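How Does a Robot Practice When It Isn't Anywhere?

I write software that helps robots figure out how to move. When I tell kids that, they usually ask if I get to play with robots all day. Sort of! Mostly I play with pretend ones, and I want to tell you why that's so much fun.

Think about learning to ride a bike. You wobble, you fall, you get a scraped knee, you try again. A robot learns a bit like that too, only a real robot arm is heavy and costs a lot, and if it falls into a cupboard then the cupboard gets the scraped knee. So we build a pretend world inside a computer. It's called a simulation, and it works a lot like a video game. The walls are numbers. The floor is numbers. The robot is numbers too (sorry, robot).

My program is called Grata. Every time Grata practices, it does the same little loop. First it looks, using a pretend camera. Then it guesses where things are. Then it plans a path for the hand, picks one tiny move, and looks again. Look, guess, plan, move – over and over, very fast.

The guessing is the hard bit! You know right away that a wall is far and a counter is near. A computer only gets a grid of colored dots, and it has to work out which dots belong together. Last October I let Grata try one reaching job 100 times, and it missed 9 of them. One time it headed straight for a wall as if the wall wasn't there. I laughed, and then I spent two days fixing it.

When Grata looks past its own two gray fingers, it has to sort out tiles, a ledge, a window and a big dark box of an appliance, and find the open space in between.

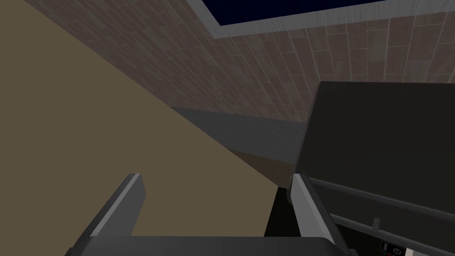 Golshifteh Bakhtiari wrote in to ask whether a robot that only ever practiced in a pretend kitchen would get confused in a real one. Yes, it can! Real rooms have shiny spots and crumbs and weird shadows. So we change the pretend room on purpose – new colors, new lights, a counter that's a little higher – and Grata gets used to surprises. Then we try it slowly on a real arm, with a big red stop button close by.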